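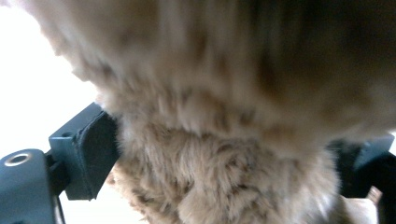
Brallow Community Rooms, Plodham
Quarterly safety check, ground floor and kitchen
Date of check: 13/08/2021
Checked by: Seon-mi Sun
Copy to: Gyu-bin Seol (bookings and repairs)

Marks used: OK = no action. R = repair needed. W = watch until next check.

1. Entrance and corridor

1.1 Front door opens fully from inside without key: OK
1.2 Door closer: W
Comment: The door closes too fast in the last part. I adjusted the screw a little and it is better. Please look again when the weather becomes colder.
1.3 Floor mat lies flat: R
Comment: One corner is curling up. I put tape on it, but this is only for a short time. A new mat of the same size should be ordered.
1.4 Emergency light above door: OK
Comment: Tested with the key switch. It stayed on for the full test.

2. Fire safety

2.1 Extinguishers in place, pin and seal present: OK
2.2 Service label in date: W
Comment: The kitchen extinguisher is due in October. Gyu-bin, please book Droltetti for all of them in one visit, the last time they came twice and we paid twice.
2.3 Fire blanket in kitchen: OK
2.4 Back exit free on both sides: R
Comment: Inside is free. Outside there were two bags of garden soil against the door. I moved them to the shed. The gardening group was told by telephone.
2.5 Alarm panel shows no fault: OK

3. Meredith room

3.1 Windows open and lock: W
Comment: The middle window is stiff. It can be opened by one adult, but not easily.
3.2 Sockets and cables: OK
3.3 Chairs: R
Comment: One chair has a cracked seat. I have put it in the store with a paper label. Please do not bring it back before it is repaired.
3.4 Heating covers fixed to wall: OK
3.5 Tables, stability and surface:
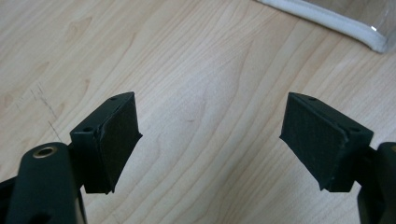
Tables are marked OK for stability and W for surface. I leaned on each corner and no table moved. For the surface, I pass my hand slowly over the wood and along every edge, to feel for splinters and for lifted varnish. On a light top with darker grain lines, like this one, a thin crack can look the same as the grain, so please do this check with the fingers also and do not trust only the eyes. When the grain runs diagonally, wipe in the same direction. I found one rough place on the underside of a folding table near the hinge, and I sanded it.

4. Kitchen

4.1 Fridge temperature: OK
4.2 Hot water at sink: W
Comment: The water is very hot after a short time. The warning sticker has faded and must be replaced.
4.3 Kettle and lead: OK
4.4 First aid box: R
Comment: Blue plasters are nearly finished and the eye wash is out of date. I have removed the eye wash.
4.5 Knives stored in closed drawer: OK

5. Toilets

5.1 Pull cord reaches the floor: R
Comment: Somebody has tied it up again. I untied it. The cord must hang free, so a person who has fallen can reach it.
5.2 Grab rails firm: OK
5.3 Lock can be opened from outside: OK

6. Meter readings

Electricity meter cupboard closed, nothing stored inside: OK
Units used since last check: 1,135

Repairs to be finished before the October check: 1.3, 3.3, 4.4. Items 2.4 and 5.1 were corrected on the day, but I ask that they are looked at every week.

Signed: S. Sun
Received: G. Seol. Mat and first aid items ordered. Droltetti will confirm the visit by letter.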